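About Us: The People Behind the Bowls 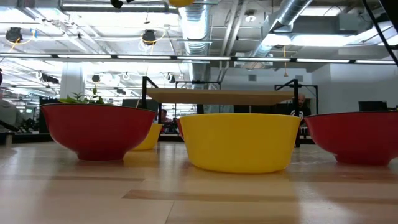

Red bowls, yellow bowls and the big table in our main workroom.

Hi, I'm Honeylyn Bañez, and I run the manipulation group at Grerent. We're a small research company in Rokoscombe, and we work on one pretty narrow question: how do you teach a robot to move everyday things from one place to another when the things won't stay where you left them? (If you have kids or a cat you already know the problem.)

I started the group with Darmawan Wuisan in March, three years back, in a room over a tire shop. We had one arm, a folding table and a lot of opinions. Now we have a proper open-plan space with more lights and pipes overhead than I ever expected to love, and I still get a little kick out of walking in every morning!

Our method is called Floltolex. Darmawan made the name up on a train and it stuck before any of us could come up with something better. The basic idea is that we don't teach a whole task in one go. A person shows the robot a job, say putting something from a red bowl into a yellow one, and the software cuts that showing into short pieces: reach, grab, lift, carry, let go. Then it learns each piece along with a guess about how sure it is. When the guess gets shaky, the robot stops and takes another look before it goes on. It's slower, and I used to hate that, but it drops far fewer things.

We like bowls a lot. They're cheap, they're round from every side, and one hides another all the time, so the robot has to deal with only seeing a bit of rim. In our last round of tests we gave the system 20 showings per task and then ran 300 trials with the bowls moved between every one. It did well on anything out in the open. It did a lot worse when the target sat behind something taller, and that's what we're working on now. Gonçalo Barros has some ideas about a second viewpoint that I'm pretty excited about.

Gonçalo does most of our vision work. Tobiloba Danladi writes the learning code and is the one to email if you want our data format explained (she will send you diagrams). Benjie Dizon builds the frames and mounts, and keeps the spare parts in an order only he understands.

We share our test setups with Corrigan, a lab we've swapped notes with since the tire shop days. They repeat our trials on their own tables and tell us when our numbers don't hold up over there, which has happened, and we fixed it.

We take visitors most months, and students are very welcome. Write to the front desk first so we can find you a chair.

Page last updated August 1, 2024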